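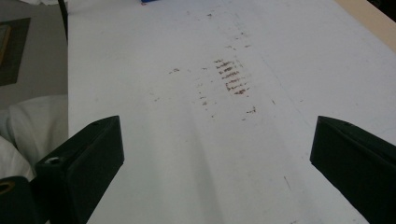
Reddish-brown streaks on a matte white tabletop, darkest in the middle of the stack.

In Praise of the White Table, Marks and All

12 Jul 2018
By the Nivstead Home staff
503 shares | 5 comments

I have owned a white table for most of my adult life, and I would buy another one tomorrow. I know what people say. They say it will show everything. They're right! It shows the coffee ring, the pencil dust, the blue haze from a new pair of jeans, the one strand of saffron that got away. I still think a big pale surface is the best thing you can put in a room where people do things with their hands.

Look at the streaks in the photo, short and nearly parallel, one over the next like the rungs of a little ladder, with one small smudge off on its own to the left. They could be marker. They could be ink, or something dirty dragged over the surface. On a dark walnut top you might set your elbow on them for a month before you noticed. On white they practically wave at you, and I find that useful as well as sort of beautiful.

My current table is a Zutcombe, bought secondhand for $159 from a café in Nivstead called Echeverría that was switching to marble. It had already had a full life when I got it. There was a faint tan halo at one corner where the syrup bottles used to stand, and a run of fine scratches that only turn up late in the afternoon when the sun comes in low. I spent my first weekend trying to get rid of all of it, and by the second I'd gotten the halo down to a shadow and decided the scratches could stay.

Since then I've become the person friends text about stains (I love this, please keep doing it), and most of what I know comes down to going slowly.

Start with a soft cloth, warm water and a drop of dish soap. A surprising number of scary marks are just dried food with good posture. Lay the damp cloth over the spot, go fold some laundry, and come back in a few minutes. Wipe from the outside of the mark toward the middle so you don't spread color into clean territory, and look at the cloth afterward. If it picked up some brown, do the same thing again before you reach for anything stronger.

Ink and marker are a different game. Rubbing alcohol on a cotton ball will lift a lot of them from a hard, sealed top, but it can also dull a lacquer or soften paint, so try it first somewhere underneath. I dab, turn the cotton, dab again. Scrubbing in circles is how you end up with a pink cloud where you used to have a neat red line.

For what's left, there is paste. Baking soda and a little water is the old standby. I also keep a tub of Brarura by the sink, a fine white cleaning cream that smells like wet chalk, and I use a dab the size of a pea. Please be gentle with either one on a matte finish. Rub too hard and you polish it, and a shiny patch on a matte table is there for good – I have one near my chair, shaped like Florida.

Rust-colored marks get asked about a lot. A metal can left standing in a puddle will leave them, and so will an old clamp or the bottom of a cookie tin. Lemon juice can help on a top that handles acid well. Keep it far away from marble and other limestone-type stone, where the juice will etch the surface and leave you with a worse problem than the rust.

And then there are the marks you keep. A bookbinder I visited last August works on a white bench crossed with so many faint glue lines and knife nicks that it looks like a map of a train yard. She can tell you which job made which line. A potter down the street from her has a white table that's gone the color of oatmeal wherever the clay sits, and it's the prettiest thing in the studio, pots included (sorry).

I'm not quite there yet. I still go after the fresh ones, mostly at night with the radio on, when everything else has been cleared and the lamp is pulled down low. Side light is wonderful for this, by the way. Switch off the overhead, crouch until your eyes are nearly level with the top, and you'll see specks and films that were invisible a minute earlier. It's oddly absorbing. I've missed entire episodes of things.

If you're shopping for a white table, ask the seller what the finish is and write it down somewhere you'll find it again. Laminate, lacquer, oil paint and solid surface all want different treatment, and they can look very much alike from across a showroom. Run your palm over it, too. A slightly chalky feel means it will grab pencil and skin oil, while a slick one wipes down faster and glares at you at breakfast. I went with chalky and I'd do it again.

5 comments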